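Home | Threads | Archive | About

Posted by Rafferty Mahmoud
May 3, 2022

Print this | E-mail this

Promised some of you an update on what it's like when your job gets a robot. Short version: I still have the job, the job has a new shape, and I now own steel-toed shoes with opinions printed on them. Long version follows.

For anyone new: I work at Brakance. We pack small parts into kits for other companies. Panganiban is our biggest customer and the reason any of us knows what a tolerance is.

In February they brought in the first arm. Management called it Emo, after the software it came with. We were told the name was "not up for a vote," which tells you how we would have voted.

There are 12 of us on the day crew. There were 12 before Emo too. I mention it because my mother asks every week.

What went away: the part where you stand at the bench and move a thing from a tray to the correct place, then move the next thing, until lunch. I did that for two years. My wrists send Emo a card every holiday.

What showed up: teaching. Before Emo gets near a customer's parts it practices on the simple stuff at our bench. Tray, block, plates. Somebody sets it up, somebody runs it, somebody writes down how it went. Somebody is usually me.

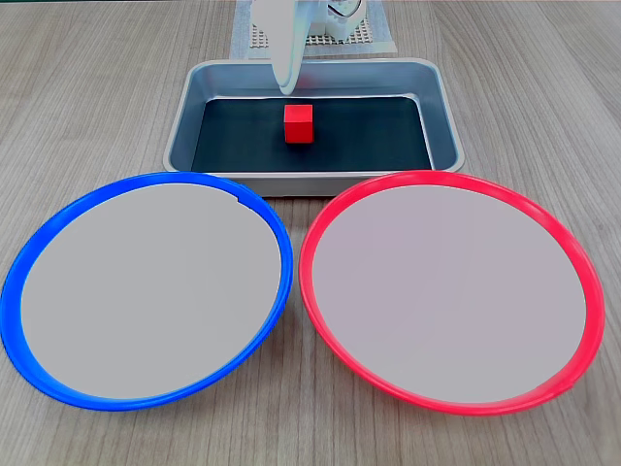
Kitting and Changeover Team, Brakance

One red cube in the tray, two plates in front, one with a blue rim and one with a red. Sort by color. My niece could do this before she could say "color," and she didn't need a service contract.

I did 336 of these runs last month. The log has a column for "operator remarks" and I'd like it on record that mine started out very thoughtful. By the end they were mostly "ok."

The strange thing is how much you find out about your own hands. Cirska sent a trainer who asked how I know when I've got a good grip on something. I said I just know. She waited with her pen out. It was a long afternoon.

Pay, since you'll all ask: those of us who signed up for the training got a bump. It's a small bump. It covers gas, or it did when they offered it — gas has moved on since then.

And not everybody's thrilled. A couple of folks liked the bench. You could talk at the bench. Now half of us are looking at a screen and the other half are fetching trays, and the gossip is running a good 15 minutes behind where it used to be.

Breaks got weird too. We used to stop when the whole line stopped. Now somebody has to stay with the arm, so we go in shifts, and I've been eating lunch with people from Receiving. They're nice. They microwave fish.

We've asked for a second stool, a proper say in how the runs get scheduled, and a remarks column with more room in it. So far we have the stool.

Back at it tomorrow. If you've got an arm at your place, tell me what yours is called. I need to know if we got off easy.

Older posts | Newer posts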